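Ticket 4000: dark lint on cream knitwear after sorting
Opened: 9 September 2020
Raised by: Stavros Zacharopoulos, Prolto garment care
Site: Nanum, back laundry room
Status: Open, waiting on parts
Priority: Low

Problem
Small dark specks are turning up on pale knitted items at the sorting stage. They are not reported on the dark or mid-tone loads. Customer (Vlachopoulos) returned 14 items in June with the same complaint, and these were cleared by hand with a lint roller. The fault has come back.

Already checked
Drum filter on washer 2 removed and rinsed. Light fluff only, mostly white.
Door seal wiped with a white cloth. Cloth came away clean.
Detergent changed from powder to liquid for one week. No difference.
Dryer screen replaced with a new one from Isport. No difference.

Log entry 1
Pale knits were put through on their own, 100 items, with no dark textiles in the room. Specks still present on a small part of the load. This makes colour transfer in the wash unlikely. Attention moved to the tubs and to the shelf above them, where navy fleece blankets are stored.
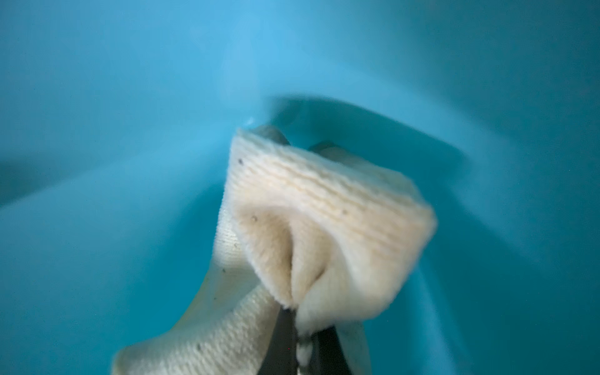
Cream knit against the blue plastic. Dark specks on the ribbed band and on the smoother part lower down.

The specks sit apart from each other and look like lint or similar debris. Dye marks have not been ruled out on appearance alone, so a tape test was done on a separate item from the same load. All marks on that item lifted with one strip of clear tape. Nothing was left in the knit after the strip came off.

Log entry 2
Tubs emptied and the inside wiped with a damp microfibre cloth. Dark fibres found on the cloth from two of the tubs. Under a hand lens these are short and fuzzy, consistent with fleece. Static on the plastic is the likely reason they stay put when the tub is tipped out.

Blankets moved to the cupboard by the door. Second batch of 200 items sorted the next morning using wiped tubs. Three items with specks, all from the one tub that had been missed.

Action
1. Wipe every tub before pale loads. Damp cloth, no polish.
2. Keep fleece off the shelf over the sorting bench.
3. Ribbed cuffs and bands to be checked under the bench lamp, as fibres catch between the ridges and are easily missed.
4. Do not rewash for specks alone. Use tape or the roller first.
5. Lidded tubs on order from Isport for the pale loads.

Ticket to stay open until the lids arrive and one full week of pale loads has gone through. Reply to Vlachopoulos sent by S.Z., copy attached to the account.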